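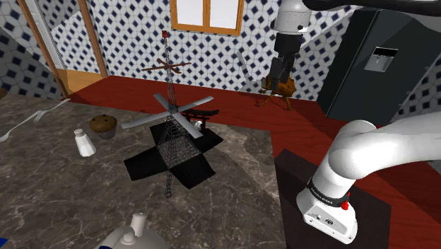

A simulated kitchen used in manipulation research, with a Franka Emika arm and small objects on a marble countertop.

Household manipulation (robotics)

Household manipulation is the part of robotics that deals with the handling of everyday objects in homes and similar places, for example kitchens, laundry rooms and small workshops. It includes picking up, carrying, sorting, wiping, folding, opening and putting away. The term is normally not used for machines which only move over a surface, such as robot vacuum cleaners and lawn mowers, although these are by far the most common robots in private homes.

As of July 2024, no general-purpose machine is in regular domestic use that can do a full set of kitchen chores without human help. Single tasks have been shown many times in laboratories, and a smaller number of them work with acceptable reliability on the shop floor, where the objects and their positions are known in advance.

Background

Industrial arms have done welding, painting and palletizing for decades. These jobs have in common that the part arrives at the same place each time, and that the motion can be programmed once and then repeated. A kitchen has none of this order. The salt shaker is next to the stove on one day and behind the bread on the next, and a fork may lie half over the edge of the counter.

Early household projects tried to solve this with exact geometric models of every object. The robot compared what its camera saw with a stored model and planned a grasp from it. This gave good results with cups and boxes, but the models had to be made by hand, and the method failed when an object was missing from the library. From the middle of the 2010s, learned methods became more usual. In these methods a controller is trained on many recorded or simulated attempts and is expected to handle objects it has not met before.

Simulation

A large share of the work is done in simulated rooms. A simulated arm does not wear out, a dropped plate costs nothing, and the same trial can be repeated with another light, another wall or another object. Typical rooms contain a counter, one or two large appliances and a changing collection of small objects. The small objects are often chosen from general libraries of 3D models, so that food and cutlery can stand beside things which are seldom found in a kitchen, such as a model tower, a torii gate or a model of a lunar lander. Thin lattices, long blades and spread legs are considered useful test shapes, as they leave few flat surfaces for a two-finger gripper to close on.

The weak point of simulation is contact. Friction, soft material and liquids are still modeled only in a simplified way. A muffin in a simulator is usually a rigid body, and a gripper can press it as hard as it likes. A controller trained in this manner may crush a real one. The difference between simulated and real results is known as the reality gap, and its size depends strongly on the task.

State of individual chores

Pick and place. Moving a single rigid object from one free position to another is the most mature task. In the Surkholm kitchen trials, which used one arm fixed beside a counter, 2717 attempts were recorded with objects the system had not seen in training. Failures were most frequent with flat cutlery and with objects standing close together, where the fingers touched a neighbor before they reached the target.

Clearing a counter. This is pick and place repeated, with the added question of where each thing belongs. The sorting decision has improved much since language models were connected to robot planners. The handling itself has improved more slowly. A person clears a counter with two hands and takes several things at once, while most robots take them one by one.

Loading a dishwasher. Partial solutions exist for plates and mugs. Glasses are difficult for depth cameras, and a full rack leaves little room for the gripper.

Folding laundry. Towels can be folded by several research systems at low speed. Shirts are possible under supervision. Mixed laundry from a basket remains an open problem.

Opening doors and drawers. Refrigerators with a strong magnetic seal need more force than many light arms can give at full reach. Mobile bases sometimes slide on smooth floors when pulling.

Cooking. Machines which prepare one dish in a closed cell are sold to canteens. Cooking in an ordinary kitchen, with the owner's pots, is not available as a product.

Shop-floor chores

Small workshops have many duties that resemble housework: emptying bins, returning tools, wiping benches, putting screws back in the correct box. The Nirnberg works, a maker of pump fittings, tested one fixed arm for tool return over 244 working days. The arm stayed in use afterwards for the large wrenches, and the hand tools went back to manual return. The Demell packing line reported similar experience. There, an arm fills trays with 835 parts in a shift without supervision, but the loose foil and cardboard around the line are still cleared by hand.

Osamu Higuchi, in his survey of workshop automation, argues that the comparison between home and shop floor is often drawn too simply. According to him, the workshop is easier mainly for the reason that people agree to keep it easy. Shelves are labeled, benches are left free at the end of the shift, and somebody is paid to restart the machine. He suggests that a home prepared with the same discipline could already use present robots for a few chores – but that most families would not accept to live in it.

Evaluation

There is no single accepted measure. Success rate is reported most often, but it says little without the time needed and the number of human interventions. The Ghanem protocol, published in December of the previous year, asks for all three and defines 233 tasks, each with a written start condition and a written end condition. Critics of the protocol note that almost half of its tasks take place on a table or counter in front of a fixed arm, so that walking between rooms, climbing stairs and reaching into low cupboards have little weight in the result.

A second difficulty is that videos of successful trials are spread more widely than the failed ones. Some demonstrations are also teleoperated, meaning that a person moves the arm from a distance, and this is not always stated clearly.

Cost and safety

Arms made for work near people limit their force and stop on contact. This makes them slower, and it does not cover the danger of the object held: a knife or a pan of hot oil stays dangerous also in a careful gripper. Prices of research arms remain far above those of usual household appliances.

See also

Mobile manipulation
Grasp planning
Reality gap
Service robot
Teleoperation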